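Trier et ranger ses bracelets et sa montre dans une boîte en carton

Publié le 4 septembre 2022 -- Rubrique Petits rangements

Une montre et des bracelets de perles posés pêle-mêle sur une table finissent souvent emmêlés. Une simple boîte en carton suffit pour les garder ensemble, à condition de préparer un peu l'intérieur et de trier avant de remplir.
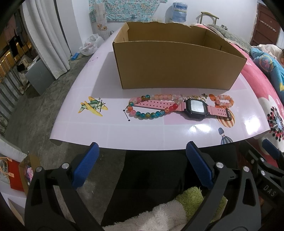
Ce qu'il faut

Une boîte en carton ouverte, assez large pour poser un bracelet à plat
Une feuille de papier épais ou une chute de feutrine
Des ciseaux et du ruban adhésif
Un chiffon doux, type microfibre
Un petit pinceau sec
Quelques sachets en tissu (facultatif)

Étape 1 : préparer la surface

Travaillez sur une nappe ou une feuille lisse, facile à essuyer. Les perles roulent vite si un fil lâche : un plateau à rebord placé dessous évite de les chercher par terre. Sur une nappe imprimée, vérifiez bien à la fin, car une petite perle se confond facilement avec le motif.

Étape 2 : trier

Posez la montre à l'envers, bracelet ouvert et à plat. Le fond du boîtier est ainsi accessible pour le nettoyage. Mettez les bracelets de perles à côté et séparez les grands des petits. Passez chaque élastique entre les doigts. S'il est détendu ou s'il laisse voir le fil entre les perles, mettez le bracelet de côté pour le renfiler. Un élastique de 0,8 mm convient à la plupart des perles de verre.

Étape 3 : nettoyer

Essuyez le fond du boîtier avec le chiffon sec. Pour un bracelet de montre en silicone, un chiffon à peine humide et une goutte de savon doux suffisent. Passez le pinceau dans les trous et autour de la boucle, là où la poussière s'accumule. Les perles se nettoient au chiffon, sans les tremper : l'eau reste dans les trous et fatigue l'élastique. Laissez sécher 2 heures avant de ranger.

Étape 4 : préparer la boîte

Égalisez aux ciseaux les bords déchirés ou couvrez-les de ruban adhésif. Un bord de carton brut accroche les fils. Découpez ensuite le papier ou la feutrine aux dimensions du fond et posez-le sans le coller, pour pouvoir le changer. Si la boîte est large, ajoutez une cloison : une bande de carton de 6 cm de haut, pliée à chaque bout et fixée par deux morceaux de ruban. Pour une boîte de 16 cm de côté, une seule cloison convient.

Étape 5 : ranger

La montre va d'un côté, à plat, boucle ouverte. Les bracelets vont de l'autre, en boucle et sans les étirer. Les modèles qui portent un ornement se placent au-dessus -- ou dans un sachet, si l'ornement risque de rayer le reste.

Où poser la boîte

Choisissez une étagère ou un tiroir à l'abri du soleil direct, qui ternit certaines perles et durcit les élastiques. Évitez la salle de bains. Si la boîte n'a pas de couvercle, un carré de tissu posé dessus protège de la poussière. Secouez-le de temps en temps et remplacez la feuille du fond quand elle se tache.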